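Vusimik Hand-Held Gripper Kit for Demonstration Recording

Sold by Fallier, Viltdale
Page last revised 11/04/2026

Overview

The Vusimik kit lets a person record manipulation examples by hand, without a robot arm in the room. The operator holds one gripper or two, does an everyday task, and the camera on each gripper stores what the fingers met. The recordings are used to train a policy that later runs on an arm fitted with the same fingers.

Most customers start with blocks and cups. Small household goods come next, and jewelry is the set we get asked about most. Pearl strands tangle, bangles lie flat against the surface, and a watch can land on its side with the strap curled. A model trained only on rigid objects does poorly with these. 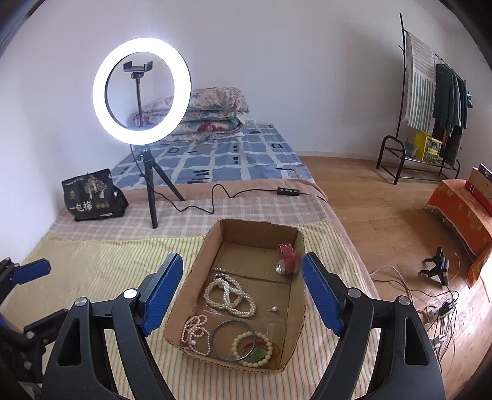 What the kit includes

Two grippers with ridged blue finger pads
One spare set of four pads
Two power cables
Printed quick-start card
Recording software, one seat

Lights, tripods and task objects are not included. Any steady light source will do. Keep it in the same place for the whole session.

Fingers and pads

The jaws are black with open triangular cutouts, which keep the weight down and leave more of the work surface in view of the camera. Maximum opening is 153 mm. Pads can be changed by hand in under a minute. Replace them when the ridges wear smooth, as thin items such as bangles and cords will start to slip.

Two-handed recording

Both grippers can record to one session on a shared clock. Use this mode when one hand has to steady a container while the other reaches into it, or when an item passes from one gripper to the other. Work gloves can be worn.
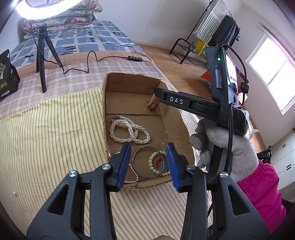 Two grippers at a cardboard box of jewelry, blue pads open above a bracelet and bangle.

Planning a jewelry session

Adel Radwan, who runs our customer training, suggests 50 episodes per item before changing the layout. Move the box, swap the cloth or turn the items over, then record again. An episode should last no more than 20 seconds. Longer ones are harder to label and usually contain two tasks.

Start each episode with the jaws open and clear of the item. Patterned bedding and striped cloth are good backgrounds to include, and so are plain ones.

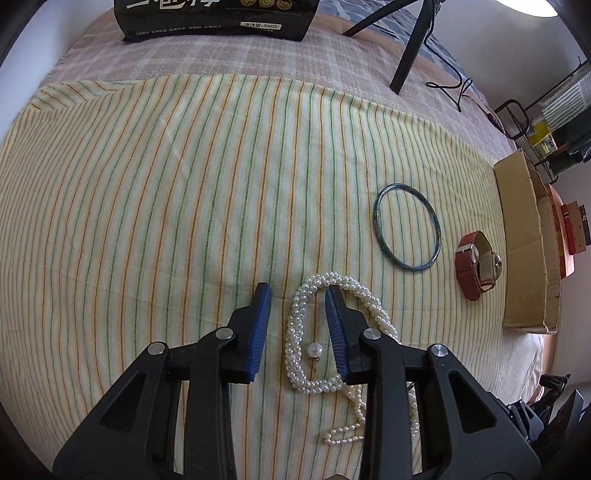
Strands need slower closing than solid items. Bring the fingers down on both sides of the part you want, close until the pads touch the strand, and wait a moment before lifting. If a second strand comes up with the first, keep the episode and tag it "multiple." Waqas Naqvi on our software desk added that tag for the Kakakhel textile project, and it is now part of the standard list.

Specifications

Opening: 153 mm
Battery: none, cable powered
Storage: up to 55 hours per gripper
Export: video with finger width and pose per frame

Ordering

Kits ship from Viltdale. Replacement pads are sold in sets of four. For quotes on more than 20 kits, write to the Fallier sales desk and state the software version you are using.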